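Rindmont Sateen Sheet Set in Sage: my review after 14 months

I bought these sheets in April of last year, when our old flannel ones finally gave up at the corners, and I've been meaning to write something ever since. I wanted to give them a good long run first (I've been burned before by reviews written the night the box arrives!), so please forgive the delay.

The color first, as that's what everybody asks me. On the website it looked like a soft minty sage. On my bed it's more of an olive, or a khaki green with the mint taken out. I was a bit let down for the first evening and then I grew very fond of it. It's restful, it goes with off-white walls, and it doesn't show every speck the way the Larham white set did. My brother-in-law Akihiko Honda bought the same set for his guest room and his looks greener than mine, so your light bulbs may have a say in it.

Feel is lovely. There's a faint sheen to it but it isn't slippery, and I don't slide off the pillow like I did on the satin ones. It was a little stiff out of the package and came around by the third wash.

Now, wrinkles. These wrinkle. I pull them out of the dryer while they're still warm, I smooth them down with both hands, I tuck them in tight on the wall side, and by lunchtime there are creases running all over the bed again. If you're an ironing person you'll manage fine. I own 2 irons and use neither, so I've made my peace with it. The Markine percale set I had before was crisper, I'll give it that, but it was also scratchy in summer.

The elastic on the fitted sheet is good. My mattress is 14 inches deep and it stays put, even against the wall where I can never get a proper grip on it. I wash mine on warm, tumble dry low, 44 minutes on my machine. One small thread has pulled near the foot, and I blame Mamo, who is 19 pounds of cat and kneads before every nap.

The bed is also where I do all my folding, as our laundry room has no counter, so the top of this sheet sees a lot of T-shirts in a week. Cotton tees stay where you lay them while you sort out the sleeves. On the satin they used to creep toward the floor before I'd done the first side! Dark clothes haven't left any color behind so far, and lint brushes right off with my palm.

At full price I'd hesitate a little. I caught mine on sale, and I'd pay that again happily for a second set, maybe in the gray if they bring it back. 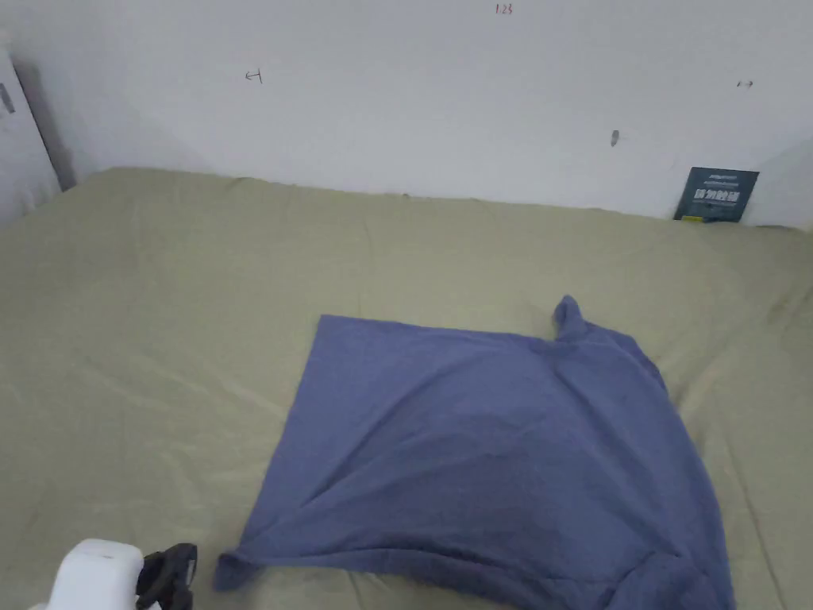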